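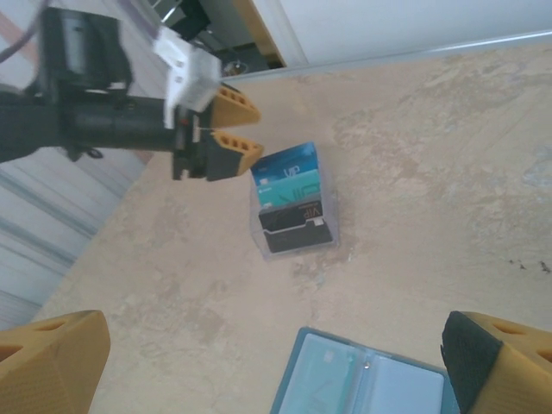 June, test kitchen, morning

Fresh cheese for the skewers again. Last time it broke apart when I pushed the stick through, and the pieces that stayed on had no color from the grill. I want to solve the breaking first and the color second, so please nobody change the marinade before I finish this page.

Milk is from Siliņa, full fat, same as before. I heated it until it started to climb in the pot, took it off the burner, waited two minutes and added the lemon juice by spoon. Before, I poured all the juice in one time and the curds were small and hard, like wet sand. With the spoon they came out bigger and softer. The whey was clear and a little green. I stopped adding juice when it became clear, so a part of the juice was left over.

I rinsed the curds with cold water in the cloth, hung them until the fast dripping stopped, and then pressed. I made two blocks from the same pot:

- Block A: pressed under the small cast iron pan, 17 minutes
- Block B: pressed under the same pan plus the Ornia mortar, left until after lunch

Total milk weight 1272 g (I weighed it because the cartons are never exact). I forgot to weigh the blocks before I cut the first one. Next time weigh before cutting!!

**Cutting**

Block A crumbled at the corners already under the knife. Block B cut clean. I put both in the refrigerator for one hour before cutting the rest, and A became better but still not good for a skewer. It is very nice to eat as it is, with salt. I ate some of it on toast and this is not recorded in any weight.

Cube size: I used the width of two fingers. Smaller cubes turn around on the stick when you turn the stick, so one side is always up and the other side always down.

**Marinade**

Same as the card on the wall, with two remarks.

1. The yogurt was Curkilico strained. It is thicker than the one we had in May and I did not need to hang it. If you use the ordinary one, hang it overnight, otherwise the marinade slides down and burns on the tray.
2. I toasted the chickpea flour in a dry pan until it smelled like nuts. With raw flour there is a taste of beans which stays also after the grill. I am not sure everybody notices it, but I do.

Chili: Estonis mild paprika for the color and a small amount of the hot one. The mustard oil I warmed and let cool before mixing in.

Cubes in the marinade for 6 hours, covered. I mixed with hands, because the spoon breaks the edges. Onion and green pepper went into a separate bowl with the rest of the marinade. When they sit together with the cheese, the onion gives water and everything becomes thin.

**Oven, first tray**

Grill mode only, rack on the highest level, door closed. Block B cubes on metal skewers, hanging over the edges of a deep tray so that air goes under them. Oven was preheated with the grill on, full heat.

The onion took black points fast. The cheese was still pale at that time, so I left it longer, and then the cheese got color on top but was chewy inside, like an eraser. The marinade stayed on well. Pepper was too soft for me.

**Oven, second tray**

I changed only two things:

- brushed the cubes with melted butter before they went in
- took vegetables on their own skewers

Much better. With butter the color came early, and I could take the cheese out while it was soft. I turned it one time. The bottom side is a little less brown than the top, but on the plate it is not disturbing. The vegetables stayed in a bit after the cheese.

**Pan test**

Few cubes from Block A, the ones that were not too broken, in the flat pan with oil. They stuck. The marinade stayed on the pan and the cheese came off white. I tried one more time with the pan hotter and did not touch the cubes until they moved by themselves. This worked for most of them, but the smoke was strong and I had to open both windows. No smoky taste in the cheese, only in my sweater.

**Open points**

- Is the long press really needed, or is it the extra weight? I changed both together, which was a mistake. Next pot: same weight, two different times.
- Soaking cut cubes in warm salted water before the marinade. I read that it keeps them soft. Not tried.
- The dial on the oven is loose and I don't trust the marks for lower grill heat. Put the thermometer inside before the next tray.
- Leftover whey is in the tall jar, refrigerator, second shelf. I want it for flatbread dough, please do not throw away.
- Lemons are finished.

Four cubes from the second tray are in the covered dish, for tasting cold. Write your opinion under this line.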